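Quem somos

Duteteck – Substratos, propagação e rega para viveiros profissionais

A Duteteck foi constituída em 22/01/2001 com o objeto de produzir substratos para a propagação de plantas ornamentais lenhosas. A atividade inicial limitava-se à mistura de turfa, casca de pinheiro compostada e perlite, segundo receitas fornecidas pelos clientes. As formulações próprias vieram depois e representam hoje a maior parte do volume expedido.

A empresa trabalha exclusivamente com viveiros, serviços municipais de espaços verdes e empresas de manutenção de jardins. Não há venda ao público nas instalações.

Áreas de atividade

Substratos. A gama Musenent destina-se ao enraizamento de estacas semilenhosas (alecrim, murta, lentisco, loendro, folhado). A fração fina é reduzida e a porosidade de ar mantém-se elevada mesmo em alvéolos de pequeno volume. O pH é corrigido com calcário dolomítico antes da ensacagem. Fornece-se em saco ou a granel, com boletim de análise por lote. A quantidade mínima a granel é de 2 metros cúbicos.

A gama Jilby destina-se à cultura em vaso após o transplante. Inclui casca de granulometria mais grossa e adubo de libertação controlada, doseado conforme a duração prevista da cultura. Para espécies sensíveis ao fósforo, como as proteáceas e os grevilleas, existe uma versão sem adubação de fundo.

Propagação por contrato. O cliente entrega as plantas-mãe ou indica a proveniência do material, e a Duteteck devolve estacas enraizadas em tabuleiro. A encomenda mínima é de 500 unidades por espécie. As encomendas para entrega na primavera devem dar entrada até ao fim de outubro. Não se aceitam variedades protegidas sem cópia da licença do obtentor.

Rega e drenagem. Dimensionamento de linhas de gotejamento e de nebulização para estufas de enraizamento, incluindo análise da água de origem. A condutividade e os bicarbonatos são medidos antes de qualquer proposta. Em águas duras propõe-se a acidificação em linha ou, quando o caudal o permite, a mistura com água da chuva armazenada.

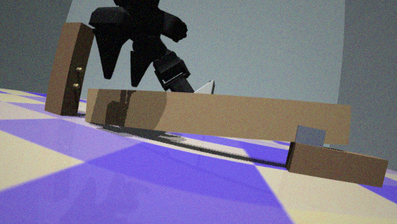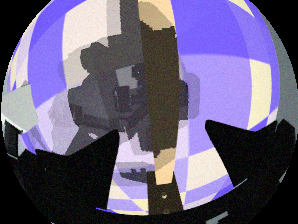
Instalações

As instalações compreendem uma nave de mistura, um parque coberto para compostagem de casca, um laboratório de controlo e estufas de enraizamento com aquecimento basal. A bancada de enraizamento principal ocupa 822 metros quadrados. A temperatura do substrato é regulada por setor, de forma independente da temperatura do ar. A nebulização é comandada por défice de pressão de vapor, com limite mínimo de intervalo entre ciclos para evitar a saturação da camada superior.

A casca é compostada em pilhas revolvidas mecanicamente. Cada pilha tem ficha própria com registo de temperatura, humidade e datas de revolvimento. Só é libertada para mistura depois do ensaio de fitotoxicidade com agrião.

Controlo de qualidade

De cada lote de substrato retira-se uma amostra composta, na qual se determinam o pH, a condutividade elétrica, a densidade aparente e a curva de retenção de água. As contra-amostras são conservadas durante um ano. As reclamações devem indicar o número de lote impresso no saco ou na guia de transporte; sem esse número não é possível consultar o boletim correspondente.

O material vegetal circula com passaporte fitossanitário quando a espécie o exige. As plantas-mãe são inspecionadas antes de cada colheita de estacas e as tesouras são desinfetadas entre espécies.

Ensaios

A Duteteck mantém um campo de ensaio no sítio designado Woldegiorgis, em solo argiloso de drenagem lenta. Avalia-se ali o comportamento pós-plantação de arbustos mediterrânicos em cômoro e em cota natural, com e sem cobertura de casca. Registam-se a mortalidade no primeiro inverno, o diâmetro do colo e a profundidade atingida pelas raízes. Os resultados são enviados aos clientes com contrato de propagação e podem ser pedidos pelos restantes por escrito.

Condições gerais

Os preços de substrato a granel entendem-se à saída da instalação. O transporte é orçamentado à parte, por carga completa ou parcial. Os tabuleiros são retornáveis e faturados quando não devolvidos no prazo indicado na guia. Para quantidades superiores a 1.000 tabuleiros, o calendário de entregas é acordado previamente e consta do contrato.

As visitas técnicas às estufas fazem-se por marcação. À entrada é obrigatória a passagem pelo pedilúvio e não é permitido trazer material vegetal do exterior.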